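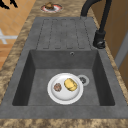 Covard Sink and Surface Cleaner, 461 g tub

Article group: Kitchen care
Made by: Isaksson
Form: thick paste, pale gray
Scent: none added
Stock: ready to ship

Covard is a cleaning paste for composite sinks, stone-look worktops and enamel. It removes the gray film that hard water leaves behind, and also tea stains, coffee stains and the metal marks which pots make when they are pulled across a dark surface. It is sold in one size only, a tub of 461 g with a screw lid. A small sponge is in the package.

We have sold Covard in our shop since the first year, and it is the product that customers come back for most often. Before this we carried a liquid from another maker. The liquid was easy to pour, but it ran down into the drain before it had time to work on the walls of the basin. A paste stays where you put it. For a deep sink this makes a big difference.

What the paste does

Hard water contains minerals. When a drop dries, the minerals stay. On a steel sink you see them as white spots, and on a dark composite sink they build a dull layer that makes the whole basin look older than it is. Many people believe that the color has faded. In most cases the color is still good under the layer, and the layer can be taken away.

Covard has two working parts. The first is citric acid, which loosens the minerals. The second is a very fine chalk powder, which lifts what the acid has loosened. The chalk is softer than the quartz in a composite sink, so it does not scratch when it is used with the sponge from the package. Please do not use steel wool together with the paste.

How to use it

1. Rinse the surface with warm water and let most of the water run off. The surface should be damp.
2. Take a piece of paste the size of a hazelnut on the sponge.
3. Rub in small circles. Start with the walls and finish with the bottom, near the drain.
4. Wait three minutes. With old limescale you can wait up to 19 minutes, but do not let the paste become dry.
5. Rinse well and wipe with a soft cloth.

If the sink has a drainboard with channels, fold the sponge and follow each channel along its length. An old toothbrush is also good for this work, and for the ring of the overflow, where dirt likes to sit.

One tub is normally enough for 58 cleanings of a single basin. If you use it on the drainboard also, you should count on fewer.

Suitable for

Quartz composite sinks, granite composite sinks, ceramic, enamel, stainless steel (rub in the direction of the grain), glass cooktops when they are cold, chrome taps.

Not suitable for

Marble, limestone and travertine. The acid will etch these stones, and an etched mark can't be washed away — it must be polished by a professional. If your worktop is of natural stone and your sink is of composite, put paste only inside the basin, and wipe the edge with a wet cloth at once if some of it comes over. Laminates printed with a marble pattern are not sensitive in the same way, but if you are not sure which you have, please treat the worktop as real marble.

Also not suitable: aluminum, untreated wood, painted surfaces, lacquered brass, nonstick pans.

Do not mix the paste with chlorine bleach or with any product that contains it. Acid and bleach together make a dangerous gas. If you have used bleach in the sink earlier the same day, rinse with a lot of water and wait until the next day before you use Covard.

Choosing between Covard and Tanau

We are often asked which of the two pastes a customer should buy. Both come from Isaksson and the tubs look much alike, so it is easy to take the wrong one.

Tanau contains no acid. It is the right choice for grease, for burned milk on enamel and for natural stone that has been sealed. It does very little against limescale. Covard is the right choice for limescale and for tea and coffee, and it is weaker on grease. If the sink has both problems, clean first with ordinary dish soap and then with Covard. Only a few kitchens need both tubs.

Jiveo is a third product from the same maker, a spray for daily use. It keeps the surface clean between the larger cleanings but will not remove a layer that is already there.

Storage

Keep the lid closed. The paste becomes hard if air comes in, and a hard paste can be made soft again with one teaspoon of warm water stirred in with a wooden stick. Do not keep the tub in an unheated garage during winter. After frost the chalk separates from the liquid and it is difficult to mix them again. An unopened tub keeps for three years, and the last date of use is stamped under the bottom.

Keep away from children. If the paste comes in the eyes, rinse with water for several minutes and contact a doctor if the eyes still hurt. People with sensitive skin should wear gloves, especially if there are small cuts on the hands.

Changes to the package

From March the tub has a wider opening, so that the sponge can go in directly. The recipe is the same. The old spoon is no longer included. Customers who have the older tub and have lost the lid can order a lid separately, but please note that lids for the new tub do not fit the old one. Write "old lid" in the comment field of your order.

Questions we have received

Can I use it on a white sink?
Yes. On white composite the tea stains are more visible than the limescale, and for these you should wait the full three minutes before you rinse. Very old stains may need a second round.

My dark sink became lighter after cleaning. Did I damage it?
Most often this is chalk that has not been rinsed away. Fill the basin halfway with warm water, let it stand for a moment, empty it and wipe again. If it is still light when it has dried, write to us and attach a picture taken in daylight.

Should I put oil on the sink afterward?
We do not recommend it. Oil makes a dark sink look beautiful for a day or two, but it holds dust and soap, and then the film comes back faster than before.

How often should it be used?
Once in two weeks where the water is hard, and once a month where it is soft. Between the cleanings it is enough to wipe the basin dry in the evening.

Is it safe for a septic tank?
In normal amounts, yes.

From customers

"I had already asked for the price of a new sink. After the second cleaning I canceled it. The corners at the bottom took the longest time." — Torbjørn Amundsen

"Good paste, but the sponge in the package was too soft for me and fell apart after one month. I use my own now. Four stars." — Kerstin Granström

We have passed the remark about the sponge on to the maker. Until there is a better one, spare sponges are found under Accessories, in packs of three.

Delivery and returns

Orders placed before noon leave us the same working day. The tub is sent in a padded box, and it should stand upright if you keep it in the box after delivery. Unopened tubs can be returned within 19 days from the day you receive them. Opened tubs we can't take back, but if the paste was dry or separated when it reached you, send us the number stamped under the bottom and we will send a new one without cost.

Page last changed Sunday, October 6, 2024.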